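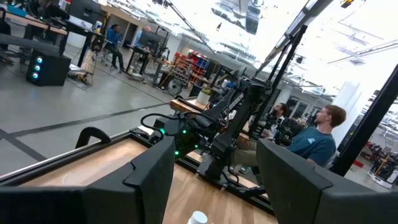
Pale wood tops and a black-framed work table on the Brorik workshop floor.

The tabletops at Brorik are light wood with a clear finish, and the workshop's fit-out lead has strong views on the finish. "Matte was the first plan," the lead said. "It marked within a week, and every mark had to be sanded out. We went to a satin coat in February and the sanding stopped."

The change came at a price. The refit cost $3,876, most of it for lumber and two coats of Sola, the water-based finish the shop now uses on every surface. A satin top reflects the ceiling lights, and people sorting small items on it notice.

"With white plastic you see it most," the lead said. "Put a plain bottle on the table and you get a blurred copy of it in the wood. You get used to it."

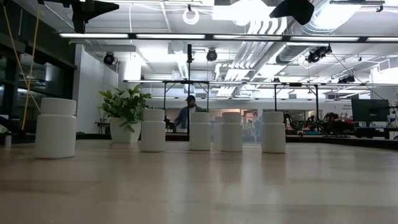
Bottles used at the tables carry no printed labels. The shop tried paper ones from a supplier called Rana and dropped them after two months. "The glue stayed on the plastic and then it stayed on the wood," the lead said. "Solvent takes off the glue and it takes off the finish."

Plants were a later addition, and the rule for them is short: a pot with no drain hole, watered at the sink. Standing water under a pot will lift the finish overnight.

Asked what is left to do, the lead named the shelf edges, which were cut from a different batch and have started to split along the grain. Those will be recut next. The tops stay as they are.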